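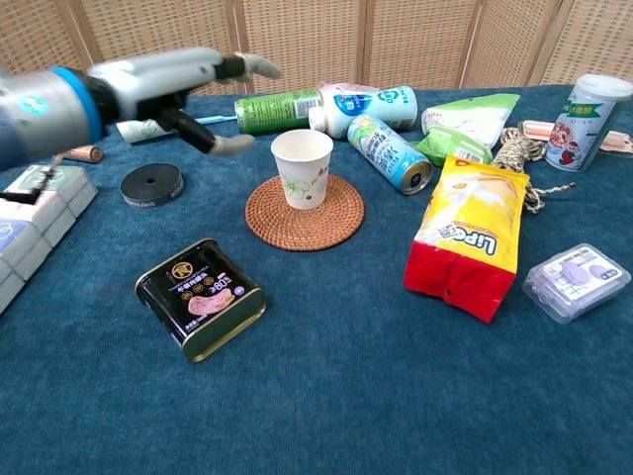

Paper cup on a round woven coaster, with drink containers lying behind it.

Skunar adds woven coaster to Wannasri tableware range

CANDBRIDGE, June – Skunar has released a round woven coaster as part of its Wannasri range for cafés, meeting rooms and shared kitchens. The coaster is made in reddish-brown rattan, coiled in concentric rings, and is sized wider than the base of a standard paper cup. It weighs around 100 grams and is rated to 2 kg of static load.

Coasters ship flat in cartons of 600 from the company's Wokcombe warehouse. The catalogue number is 769. Other colours may be ordered by the carton.

Clean with a damp cloth and dry flat. The coaster is not suitable for dishwashers.

Trade enquiries: Skunar sales desk, Candbridge, 9 am to 4 pm.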